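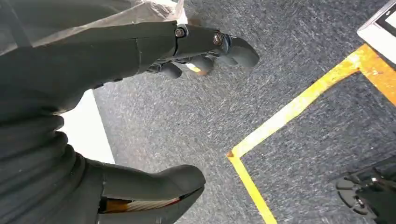 Grey fingers over the carpet, yellow floor tape beyond them. Zendley, Brastska office.

To: automation-at-work list
Subject: Re: What do your people do now?
23rd September

On the list, a member from Ogilvie wrote:

> We will get two robot arms in December. My colleagues ask me
> if their hours will be cut. What did change for you, in the
> daily work? Please not the brochure answer.

Dear all,

I try to answer for our team at Zendley, where we are 17 persons. No hours were cut until now. But the work is different, and I think you should tell your colleagues this before the arms arrive.

1. The floor

Before, we put our bags and chairs where we liked. Now there is yellow tape on the carpet and we have a rule for it: when the arms are switched on, you ask the operator before you step over. It took me 16 days to stop forgetting.

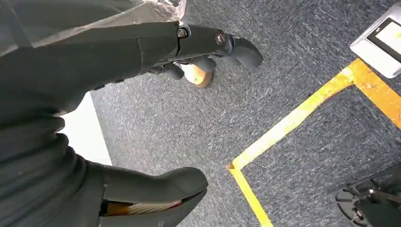
2. The desk

Sorting of returned small parts was a standing job, and I did it for years. Now much of my shift is at a laptop, checking what the robot has sorted and writing down the mistakes. My back is better. My eyes are worse, and I miss talking with the person at the next table.

The desks became crowded also. Chargers, phones, the compartment box and somebody's drink share the same wood with a robot hand.

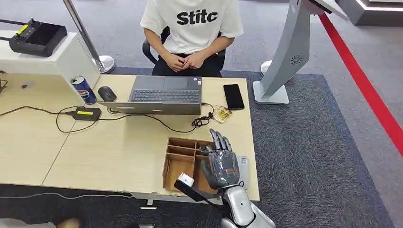 We asked for a second table and waited 50 days for it, so ask early.

3. The pay

The operators received a course of 60 hours, in paid time. The rest of us did not, and this made bad feeling. I would insist on the same course for everybody.

With kind regards,
a sorter, Brastska

Comments (3)

gisby_nights: Was the course in your contract, or only promised?

list reader: We have tape too. Ours is loose at the corners and people trip. Check it every week.

ogilvie_stores: Thank you, I will print point 3 for our meeting.

Reply | Report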